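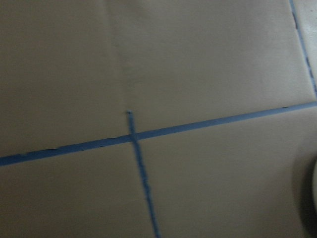 Gellitz, Dec 31, 2023

3. The Table-Setting Project

3.1 How the course was put together

The table-setting project grew out of a practical course that we have been teaching, in one shape or another, for longer than either the syllabus or the room would suggest. In earlier years the students programmed a single arm to stack blocks, and they did it well, and most of them had forgotten it by the following term. When the second arm arrived we saw a chance to give them a job they would recognize from home, with all the small annoyances that come with it: plates that are hard to get a finger under, cups that tip, bowls that look very much like one another from above. The class that took up the project in June had 22 students, most of whom had never touched a teach pendant before, and we would like to thank them right away for their patience, their good humor, and their willingness to redo an afternoon's work when we asked them to (which we did more often than we had planned!).

The students worked in pairs, one at the pendants and one keeping the log, and they swapped places halfway through every session. Each pair was free to choose its own objects and its own order of work. We asked only that every recorded run start from a written layout, so that another pair could pick up the sheet and set the table the same way.

3.2 The taped grid

The layouts are written in terms of a grid, and the grid is simply blue tape on brown kraft paper. We had considered a printed mat, and one of us still thinks wistfully of it, but paper and tape can be laid by the students themselves and replaced when they wear out, and laying them turned out to be a fine first lesson in what a coordinate frame is. One pair measured everything from the table's edge and another from the base of the arm, and the discussion that followed was worth more than the lecture we had prepared.

The students soon found that the tape mattered to the wrist cameras as well. When the gripper travels low over a stretch of bare paper, the tape may be all the camera has to go by, and a place where two strips cross is a much better landmark than a single line, along which one can slide in either direction without noticing any change.
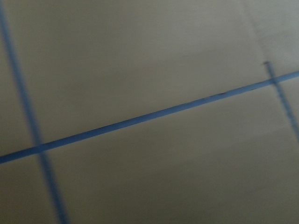 Ikhsan Sopacua, who wrote the alignment tool that the class came to call Onden, built it on exactly this idea. Onden looks for blue bands, fits a straight line to each of them, and keeps the points where the lines meet. It does no more than that, and the whole of it can be read in one sitting, a quality we value highly in teaching software. Its weak spots are the ones you might expect. Fast motion smears a strip until its borders are hard to place, and dark flecks along the edge of the tape can pull the fitted line a little to one side. Several pairs answered the first problem by slowing the arm down over the crossings, and others preferred to throw out the blurred views and wait for a better one. We let both approaches stand and compare them in Section 5.

3.3 Objects and recorded runs

For objects we kept to ordinary kitchen things, plates, bowls, a cup and a saucepan among them, and we added a toaster toward the far end of the table mostly for the sake of its cord, a thing that every household robot will have to live with sooner or later. Figure 3 gives a view of the table with both arms over it. Over the course of the project the class recorded 1628 runs under the working name Plodasard, and 664 of those used both arms. The remaining runs used one arm only, while the other was parked. We kept the failed attempts together with the good ones, each with the log entry its pair had written at the time, and some of these entries are so frank and so funny that we were sorry to shorten them for the appendix.

Figure 3. The shared table, with tableware on the taped grid and the two teach pendants on the white surface alongside.

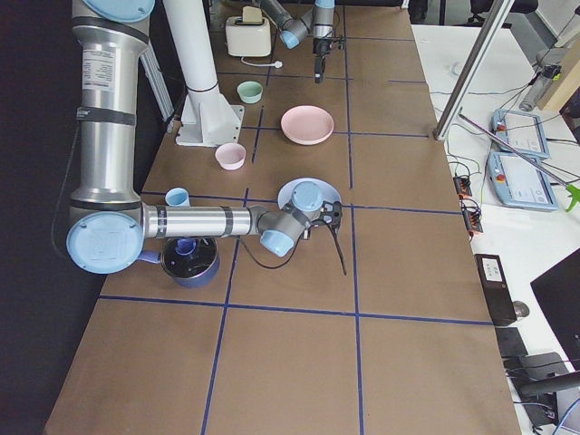

3.4 What the students handed in

Each pair handed in a layout sheet, its log, and a short report on one run that had gone wrong. We graded the report most heavily, and we told the class so at the start, in the hope that no one would feel tempted to hide a bad afternoon. The reports were read aloud in the final session, with time for questions, and two of them led to changes in Onden that are still in use. The full grading sheet, which we borrowed with small changes from the earlier Nasution course, is reprinted in Appendix B.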